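Giscombe Bench Suturing Set: README

Read this before you copy the folder to your laptop. It is large, and the office wifi has feelings.

What this is

Recordings from the training bench at Tinell, where two robot arms close cuts in tissue pads so that the people who used to close them all day can do something else. The set was put together by the bench crew for Gittins, the group that schedules our work and would like to know what the arms have done to it. Engineers are welcome to use it too. They will find the file layout near the bottom, where we put it so they'd have to read the rest.

There are 2069 clips in the current release. Each covers one stretch of work on one pad, seen by a fixed camera. The folder also holds the shift notes, typed up as they were written, including the rude ones.

What is in the clips

Most clips show interrupted stitches: needle through, thread through, knot, next. Some start with a fresh cut and some pick up a closure that is already under way. Needle and thread stay in view for much of the work, and anyone labeling clips should expect to spend more time looking at slack thread than at stitching.
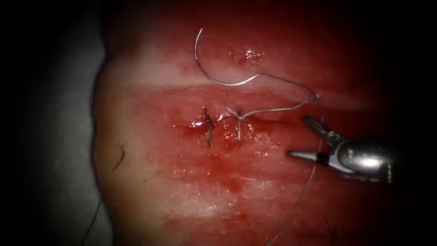 Two stitches tied, needle resting on the pad, driver jaws open around the thread.

Knots are labeled as tied or not tied. We do not label them as good. We tried that for a month, and the result was a very precise record of who had eaten lunch.

What changed at the bench

Before the arms, a bench shift meant sitting down with a tray of pads and producing closures for the wound-care courses until your neck gave out. The quota was 40 pads. Now a shift means setting out pads, loading needles, watching a screen, and typing one of 18 codes whenever something goes sideways. The quota still exists on paper. It has been renamed a target, and that was the whole of the consultation.

Necks are better. Everyone who answered the March survey agreed on that, and it would be petty to leave it out. Eyes are worse. Watching a thread for two hours is harder than handling one for two hours, and the old rest breaks were built around hands. We asked for the break schedule to be redone and got a nicer chair.

Hand skills are the sore point. Two of us still stitch a few pads each week to stay in practice, on a sign-up sheet that started as a joke. New hires learn the codes first and the needle second, so they can tell you a thread is fouled before they could free it themselves. Whether that counts as training depends on which part of Gittins you ask. 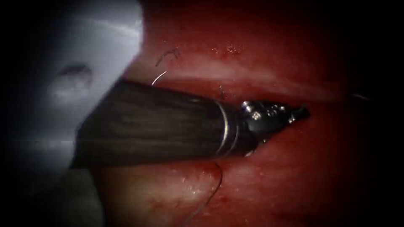 Code 7, "can't see the tip," is the one most argued over. The crew uses it for any moment when a person would have leaned over to get a better look. Management reads it as a camera complaint. Please don't merge it with code 8, "can't see the thread," however similar they look in a spreadsheet. An earlier release did that and it took us weeks to pull them apart.

Known problems

Old thread ends turn up on pads that were meant to be clean. They have not been edited out.

Shift notes before the Ruvholm software update use the old code sheet. A conversion table is in the notes folder. Code 12 has no match in it and stays as 12.

Lighting falls off toward the edges of the view. Anything out there should be labeled "unclear," even if you feel sure.

Please don't use it for

Comparing crew members. Initials were stripped from the notes, and guessing people by their spelling is considered bad manners.

Claims about surgery on patients. These are synthetic pads on a bench, and the closures were made for teaching.

Headcount planning. We know you're going to. The notes folder has our reply, and we ask that you quote it in full.

File layout

clips/ — video, one file per clip
codes/ — operator codes with times, plain text
notes/ — shift notes, survey answers, conversion table
labels/ — knot and thread labels

Corrections go to the bench inbox at Tinell. It gets read after the morning pads are set out, and again at 4 p.m. if the arms are behaving.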